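Checking Old Foam, Elastic and Straps Before You Buy New Ones

Posted May 27, 2018 in Repairs

Every store that sells soft cases and padded gear also sells a "refresh kit" for them. The Clendora one has a foam rod, a length of elastic, two straps and a small bottle of something that smells like dish soap. I bought it once. I used the elastic. The rest is still in a drawer, and the foam was no better than the foam I'd been told to throw out.

So before you spend anything, spend half an hour finding out what's worn. Most of it usually isn't.

What you need

A plain cloth in a color that is nothing like your gear. Most of this stuff is black, and black on a dark table is hopeless. Green or teal works well, white shows every speck of lint and will make you think things are dirtier than they are.
Small sharp scissors
A tape measure
A stiff brush, an old toothbrush is fine
Needle and strong thread, or clear nail polish

You do not need the bottle.

Step 1. Spread the cloth and empty everything onto it

Pull the cloth reasonably flat. A crease or two won't hurt. Take the foam, straps and loose covers off whatever they belong to, if they come off without a fight. If something is sewn on, leave it on and check it where it is. I have seen guides that tell you to unpick the stitching "for a thorough inspection," and I can't think of a faster way to ruin a decent case.

Step 2. Foam first

Foam gets replaced more often than it deserves. People see the little pits in the surface and decide it's crumbling. Coarse foam has pits. It had them in the store.

Hold a foam rod at both ends and look along it. A gentle curve is fine, especially if it has been stored bent. Now squeeze it in the middle and let go. Good foam fills out again while you watch. If the dent stays, set the rod aside and leave it alone for 48 hours before you judge it, as foam that has been squashed in a bag for months can need some time. Then rub it over the cloth. A few crumbs, keep it. A steady trickle of black dust, it's done.

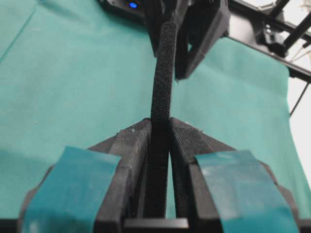
Foam rod held at both ends. A slight curve like this one is no reason to replace it.

If you do need new foam, measure the old piece before you toss it. Mine was 19 inches and the "universal" rod from Wollton was not, whatever the label said. You can cut a long one down with scissors, in small bites, turning it as you go. There's no cure for a short one.

I've also read that you should wash foam in warm water with a spoonful of vinegar. Maybe. I tried it and got foam that smelled of vinegar until September. A dry brush took off just as much dirt.

Step 3. Elastic

Elastic really does wear out, so this is where I'd put whatever money you've set aside. Lay the strap next to the tape measure, stretch it to one and a half times its length, and let it go. If it returns to where it started, keep it. If it lies there looking longer, replace it.

A frayed end is a separate matter, and here I disagree with almost every page I've found on the subject. Fraying at the cut end says very little about the rest of the strap. The ribbed kind frays early, and the stretch can still be perfectly good. Look at the end, then at the part that does the work, usually where it bends over an edge or goes under a cover.

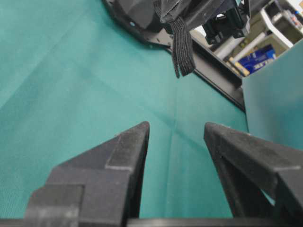
Marcelino Segura says he gave up on nail polish after two tries, because it went stiff and scratched, and now he just folds the end over once and runs a few stitches through it.

Fair enough. I still use polish on narrow strips, one thin coat, and I let it dry overnight. For anything wide or anything that touches skin, stitching is better. Neither one should take longer than making coffee. Skip the lighter. Some elastic melts neatly, some goes up faster than you'd like, and the packaging won't tell you which you have.

To fix a frayed end:

Trim the loose threads, straight across, taking off as little as you can.
Fold the end under by the width of a fingernail.
Stitch across the fold, then back again.
Pull on it. If the stitches pop, your thread is too weak.

Replacement elastic at Figueroa was 88 cents a yard the last time I went. The branded piece in the kit comes from the same sort of roll as far as I can tell.

Step 4. Fuzzy straps and their closures

When a fuzzy fastening stops gripping, the fuzzy side gets the blame. More often the hooks are packed with lint and hair. Hold the strap straight and go over both sides with the stiff brush, always in one direction. For the hook side, a pin will lift out whatever the brush leaves behind.

Check the strap along its whole length, including any spot where it narrows or twists. Then look at where it meets the bag or case. A strap can be in fine shape and hanging by three threads.

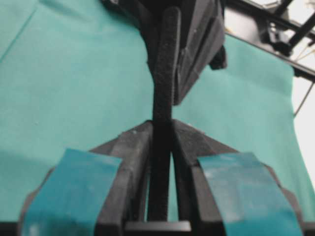

Black fabric strap with a fuzzy surface, narrower in the middle.

Press the closure shut, then peel it open slowly. You want an even sound with no silent patches. If one patch stays quiet after brushing, sew a new square over that patch only. Purificación Olmedo swears by the stick-on squares. Mine came off in a week, glue and all, but she may have better luck with glue than I do.

Step 5. The standing test

I was doubtful about this one, and I still think it's half superstition. Sarker's old repair leaflet says that any straight rod or slim stiff piece should be stood on its end on a flat cloth before it goes back in the case. If it leans, the end is worn or cut crooked. It costs nothing to try, so I do it. Just smooth the cloth under it first. A wrinkle will tip over a perfectly good piece, and then you're shopping for no reason. 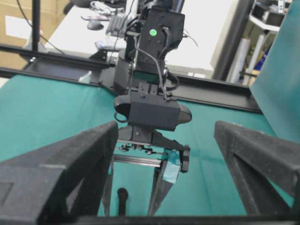
Putting it all back

Brush out the inside of the case before anything goes in. Foam goes in loosely, with nothing heavy on top. Elastic should be stored slack, since leaving it stretched around a full bag is probably what wore it out to begin with. Close fuzzy straps onto themselves so the hooks don't chew up the cover.

Covers go on last. If a cover looks wrinkled, leave it. I've seen fabric sprays that claim to tighten it up and I'd want to see it done in front of me before paying for one.

My own total after the last round was one yard of elastic and some thread I already had. If yours comes out higher, check the foam again before you order.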